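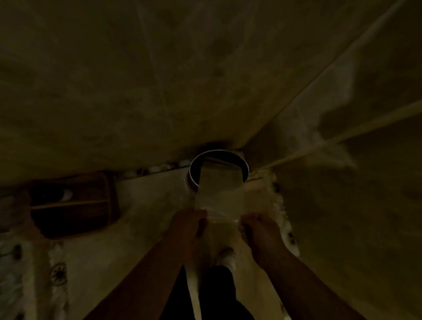

Brindell Food Market is back in May, and it's bigger!

I'm Clem Kereama, I run the market, and I'm so pleased to be able to share this at last. We've got 103 stalls signed up for the May weekend in Brestton, and I've already eaten my way round far too many of them (somebody has to!).

Duarte Amaral is bringing his custard tarts again, so please get there before 11am if you want one, they go very fast. The Maillard bakery is doing sourdough and a seeded rye that I could live on, and Drollevano will have their soft goat's cheese plus a new smoked one I tried last week – gorgeous on a warm oatcake.

Duarte is also cooking for us at noon on both days. It's clams with pork, his gran's recipe, and there are 50 free seats. No booking, just turn up.

Entry is free and the first 1,000 visitors get a cloth shopping bag. Gates open at 9am, and the 157 bus stops right outside.

Press are very welcome, just ask for me at the gate and I'll show you round.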